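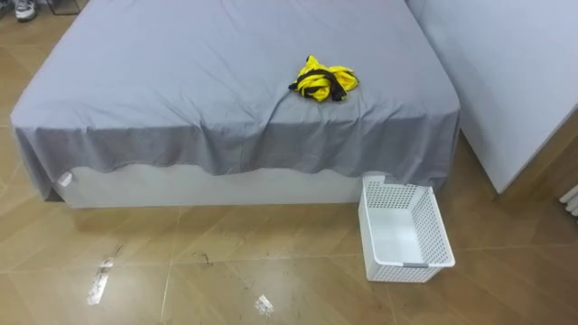 ## 4. Changing the Cavar fitted sheet

1. Clear the bed and put clothes in a laundry basket.
2. Lift one corner of the mattress and pull the elastic free. Work around to the other corners.
3. Lay the clean sheet flat and find the care label. On Cavar sheets it is sewn near a foot corner.
4. Hook both head corners first, then the foot corners.
5. Smooth the top from the center out and tuck the hem under the mattress on all sides.

**Note:** A hem that hangs over the bed base is not tucked in. Lift the mattress and repeat step 5.

**Caution:** Do not pull on the label - the seam behind it can tear. Wash new sheets once before use.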